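최종 수정: 3월

설비 이력은 어떻게 읽히는가: 기록 담당자 인터뷰

Conusstead의 정비 이력은 종이 대장, 스캔 파일, 전산 시스템 Nilturach에 나뉘어 있다. Pekau 펌프장의 종이 대장 211권을 정리하는 작업이 마무리 단계에 들어가면서 기록계의 담당자에게 분류 기준, 용어 통일, 보존 연한에 관해 물었다. 담당자는 현장 정비를 거쳐 기록 업무로 옮겼고 현재는 회전기기 이력의 검수를 맡고 있다.

첫 질문은 대장이라는 형식 자체에 관한 것이었다. 담당자의 설명에 따르면 Pekau의 대장은 기기별로 묶인 것과 날짜순으로 묶인 것이 섞여 있다. 초기에는 펌프 한 대에 한 권을 배정했고, 기기가 늘어난 뒤에는 교대조가 작성한 일지를 그대로 제본했다. "기기별 대장은 찾기 쉽지만 같은 날 다른 기기에서 무슨 일이 있었는지 보이지 않습니다. 일지식 대장은 그 반대입니다. 전압 강하처럼 여러 기기에 동시에 영향을 주는 사건은 일지에서만 드러납니다."

이 때문에 정리 작업에서는 원래의 묶음 순서를 유지하고 기기 번호를 별도 색인으로 만들었다. 대장을 해체해 기기별로 다시 묶자는 의견도 있었으나 채택되지 않았다. 담당자는 제본 순서가 그 자체로 정보라고 말한다. 날짜가 빠진 항목도 앞뒤 면의 날짜로 작성 시기를 좁힐 수 있고, 필체와 잉크가 바뀌는 지점에서 교대조의 변경을 추정할 수 있다는 것이다.

기록에서 가장 많은 분량을 차지하는 항목은 베어링과 축봉 장치다. 그다음이 전동기의 절연 저항 측정값이다. 측정값은 대개 한 줄로 적혀 있으며, 오래된 대장일수록 측정 조건이 생략되어 있다. "값만 있고 권선 온도가 없는 경우가 많습니다. 절연 저항은 온도에 따라 크게 달라지기 때문에 온도 없이 두 시점의 값을 비교하면 열화인지 계절 차이인지 구분할 수 없습니다. 습도도 마찬가지입니다. 운전 직후에 쟀는지, 장기간 정지한 뒤에 쟀는지도 적혀 있어야 합니다." 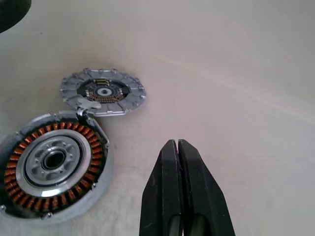
권선이 드러난 고정자와 하우징

온도가 없는 측정값을 전산에 어떻게 옮기는지 물었다. 담당자는 추정값으로 채우지 않는 것이 원칙이라고 답했다. Nilturach의 해당 항목에는 온도가 필수 입력으로 설정되어 있었기 때문에 초기 입력자들은 표준 온도를 관행적으로 넣었다. 그 결과 실제로 측정된 온도와 형식상 채운 온도를 구별할 수 없게 되었다. 현재는 필수 입력 설정을 해제하고 '미기재' 값을 따로 두었다. 과거에 일괄 입력된 구간은 원본 대장과 대조해 하나씩 되돌리고 있다.

"빈칸은 정보입니다. 당시에 재지 않았거나, 쟀는데 적지 않았다는 뜻입니다. 둘 중 어느 쪽인지는 알 수 없어도 숫자가 있는 것처럼 보이게 만드는 것보다는 낫습니다."

보정값에도 같은 원칙을 적용한다. 기준 온도로 환산한 저항값은 계산 결과이므로 원시값과 다른 항목에 둔다. 환산에 쓴 계수도 함께 기록한다. 절연 재료에 따라 계수가 다르고, 되감은 전동기는 명판의 절연 등급과 실제 재료가 일치하지 않을 수 있다. 담당자는 환산값만 남은 기록을 복원이 어려운 유형으로 꼽았다. 계수를 모르면 원시값으로 돌아갈 수 없다.

용어 문제로 넘어갔다. Pekau의 대장에는 같은 부품을 가리키는 말이 여럿 나온다. 고정자와 스테이터, 회전자와 로터가 같은 면에 섞여 쓰이고, 커플링은 '카프링', '캇프링', '축이음'으로 표기된다. 축봉 장치의 경우 '패킹'이라는 말이 글랜드 패킹과 개스킷 양쪽에 쓰였다. 표기만 다른 경우는 동의어 목록으로 해결되지만 한 단어가 두 부품을 가리키는 경우는 문맥을 읽어야 한다.

"패킹 교체라고만 적혀 있으면 작업 시간을 봅니다. 글랜드 패킹을 추가한 작업이라면 금방 끝납니다. 플랜지를 열었다면 배수 기록이 앞에 있어야 합니다. 자재 출고 대장이 남아 있으면 출고 품목과 맞춰 봅니다. 그래도 정해지지 않으면 '패킹(불명)'으로 둡니다."

'점검'이라는 단어도 골칫거리다. 외관 확인, 분해 점검, 측정이 모두 점검으로 적혔다. 기록계는 작업의 깊이에 따라 등급을 3단계로 나누었다. 외관과 운전음을 확인한 작업, 계측기를 사용한 작업, 덮개나 하우징을 연 작업이다. 판단 근거는 원문에서 인용해 비고란에 적도록 했다. 근거가 없으면 가장 얕은 단계로 분류한다. 담당자는 이 규칙이 분해 점검의 횟수를 실제보다 적게 보이게 만든다는 점을 인정했다. 다만 분해 이력을 과대평가하면 다음 점검 시기를 늦추는 근거로 쓰일 위험이 있어 오차의 방향을 정해 두었다고 한다.

표제어의 기준은 사내 표준 용어집이다. 용어집에 없는 말은 제조사 설명서를 따르고, 설명서도 없으면 대장에서 가장 많이 쓰인 표기를 택한다. 원문 표기는 검색용 항목에 그대로 보존한다. 퇴직자가 이력을 문의할 때는 표준 용어보다 당시의 현장 용어를 쓰기 때문에 원문 표기를 지우면 문의에 답하기 어려워진다.

제조사 자료의 상태에 대해서도 물었다. Pekau의 주 펌프는 Ntuli가 공급했다. 설명서는 개정판이 2종 남아 있고 부품 번호 체계가 서로 다르다. 앞선 판은 조립 순서대로 번호를 붙였고, 뒤의 판은 재질과 치수를 번호에 포함했다. 대장에는 두 체계의 번호가 판 표시 없이 섞여 있다. 자릿수가 달라 대부분은 구별되지만 현장에서 앞자리를 생략한 경우에는 겹치는 번호가 생긴다.

"대조표를 만들 때 일대일로 대응하지 않는 부품이 문제였습니다. 개정 과정에서 와셔와 스페이서가 한 품번으로 합쳐진 사례가 있습니다. 구판 번호로 스페이서만 교체했다고 적혀 있는데 신판 번호로 옮기면 와셔까지 교체한 것이 됩니다. 그래서 전산에는 구판 번호를 그대로 두고 대응 관계만 연결합니다."

도면은 더 까다롭다고 했다. 준공 도면에 연필로 수정한 흔적이 있는 경우, 그 수정이 실제 시공을 반영한 것인지 검토 단계의 메모인지 확정하기 어렵다. 기록계는 연필 수정을 별도 층으로 스캔하고 현장 실측으로 확인된 것만 본 도면에 반영한다. 실측은 정기 정지 기간에만 가능해 확인되지 않은 수정이 상당수 남아 있다.
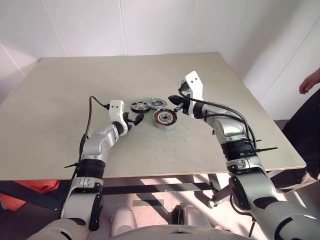
Conusstead 설비관리부 기록계

보존 연한은 논쟁이 있었던 부분이다. 내부 규정은 기기 폐기 후 3년이 지나면 해당 정비 이력을 폐기할 수 있도록 하고 있다. 담당자는 이 조항이 개별 기기를 전제로 작성되어 현장의 실제와 맞지 않는다고 본다. 펌프 본체를 폐기해도 기초, 배관, 전원 설비는 다음 기기가 이어받는다. 진동 문제의 원인이 기초에 있다면 이전 기기의 진동 기록이 필요하다.

"새 펌프를 설치하고 나서 배관 응력이 의심된 적이 있습니다. 이전 펌프의 축 정렬 기록을 보니 같은 방향으로 계속 틀어지고 있었습니다. 규정대로라면 이미 없어졌을 대장입니다. 폐기 대상 목록에서 빠져 있었는데 보존하기로 결정해서 빠진 것은 아니고 색인에 없어서 빠진 것이었습니다."

이후 기록계는 이력의 단위를 기기에서 설치 위치로 바꾸자고 제안했다. 위치 단위로 묶으면 기기가 교체되어도 이력이 이어진다. 반면 예비 전동기처럼 위치를 옮겨 다니는 기기는 이력이 끊긴다. 현재의 절충안은 위치 번호와 기기 번호를 모두 부여하고 각 기록을 양쪽에 연결하는 방식이다. 입력량은 늘었다. 종이 대장에는 위치가 적혀 있지 않은 경우가 많아 배치도의 변경 이력을 먼저 정리해야 했다.

스캔 품질에 관한 기준도 정해져 있다. 대장은 낱장으로 분리하지 않고 펼친 상태에서 촬영한다. 제본 안쪽으로 글자가 말려 들어간 면은 각도를 바꾸어 다시 촬영한다. 청색 먹지로 작성된 사본은 흑백으로 변환하면 획이 끊어지기 때문에 색상을 유지한 파일을 원본으로 삼는다. 기름이 스며든 면은 뒷면의 글자가 비쳐 자동 인식률이 떨어진다. 뒤에 검은 종이를 대면 비침이 줄어든다.

자동 인식 결과를 어디까지 신뢰하느냐는 질문에 담당자는 날짜와 기기 번호의 초안에만 쓴다고 답했다. 측정값은 전부 사람이 입력하고 다른 사람이 대조한다. 소수점이 얼룩과 구별되지 않는 경우가 있고, 절연 저항에서 소수점 오류는 정상 기기를 불량으로, 불량 기기를 정상으로 바꾸어 놓는다. 대조자는 입력자의 값을 보지 않은 상태에서 독립적으로 입력하고, 두 값이 다를 때만 원본을 함께 확인한다.

"먼저 입력된 값을 보여 주고 맞는지 묻는 방식은 써 봤다가 그만두었습니다. 사람은 화면에 있는 숫자대로 원본을 읽습니다. 1과 7이 특히 그렇습니다."

현장 정비원이 이렇게 정리된 기록을 실제로 이용하는지도 물었다. 이용 빈도는 작업 종류에 따라 차이가 크다. 정기 윤활이나 패킹 조정에서는 거의 열람하지 않는다. 반복 고장, 원인 불명의 정지, 외부 수리를 맡기기 전에는 열람이 집중된다. 외부 수리의 경우 이전 되감기 사양이 있으면 견적 단계에서 확인할 항목이 줄어든다. 선경, 권수, 결선 방식이 대장에 적혀 있는 사례는 많지 않으며, 있더라도 수리업체의 납품서가 대장 사이에 끼워진 형태다. 끼워진 종이는 위치가 바뀌지 않도록 면 번호를 부여한 뒤 촬영한다.

열람 화면에 대한 불만도 있다. Nilturach는 이력을 최신순으로 표시하고 한 화면에 요약만 보여 준다. 정비원들은 종이 대장을 넘기듯 앞뒤를 함께 보고 싶어 한다. 담당자는 요약 항목이 작업 종류와 결과만 담고 있어 '이상 없음'이 길게 이어지는 화면이 된다고 설명했다. 원문에는 '소리가 조금 다름', '손으로 돌리면 한 군데가 무거움' 같은 표현이 남아 있지만 요약에서는 빠진다. 원문 첫 줄을 요약 옆에 표시하는 기능을 요청해 두었고 적용 시기는 정해지지 않았다.

이런 주관적 표현을 표준화할 계획은 없다고 한다. "'무겁다'를 수치로 바꿀 방법이 없습니다. 같은 사람이 같은 기기에 대해 쓴 표현이라면 변화는 읽을 수 있습니다. 그래서 작성자 구분이 중요한데 대장에는 서명 대신 교대조 기호만 있는 경우가 많습니다." 교대조 기호는 편성이 바뀔 때 재사용되었으므로 기호만으로는 동일한 작성자인지 확인할 수 없다. 기록계는 편성표를 찾아 기호의 유효 기간을 표로 만들었다. 편성표가 없는 기간은 필체로 추정하지 않고 작성자 미상으로 둔다.

신규 기록의 작성 양식도 바뀌었다. 새 양식에서 필수 항목은 3개로, 설치 위치, 작업 전 상태, 작업 후 상태다. 나머지는 작업 종류에 따라 나타난다. 이전 양식은 모든 작업에 같은 항목을 요구했고, 해당하지 않는 칸에도 무언가를 적어야 저장되었다. 그 결과 전 항목에 '양호'를 넣는 습관이 생겼다. 양식을 줄인 뒤 자유 서술란의 길이가 늘었는데, 담당자는 이것이 양식 변경의 효과인지 작성자 교육의 효과인지 분리해서 보지 못했다고 덧붙였다.

작업 전 상태를 별도 항목으로 둔 이유를 묻자 담당자는 분해하는 순간 사라지는 정보가 있다고 답했다. 볼트의 풀림, 심의 배치, 그리스의 색과 굳기는 조립 후에 다시 확인할 수 없다. 종이 대장에는 조치 내용만 있고 열었을 때의 상태가 빠진 경우가 흔하다. 심 두께가 기록되지 않은 축 정렬은 다음 작업자가 처음부터 다시 맞추어야 한다.

남은 작업은 색인의 교차 검수와 설명서 대조표의 보완이다. 검수는 표본 추출로 진행하며 오류가 발견된 대장은 전체를 다시 확인한다. 종이 원본은 검수 후에도 Pekau의 문서고에 보관한다. 문서고는 펌프실과 같은 건물에 있어 습도 관리가 과제로 남아 있다. 제습 설비를 추가하는 안과 다른 건물로 옮기는 안이 검토 중이며, 이전할 경우 현장 열람에 걸리는 시간이 늘어난다. 담당자는 색인이 완성되기 전까지는 원본을 옮기지 않는 쪽을 선호한다고 말했다. 검수 중에 원본을 다시 펼쳐야 하는 일이 매일 생긴다.

문의: Conusstead 설비관리부 기록계 | © Conusstead | 맨 위로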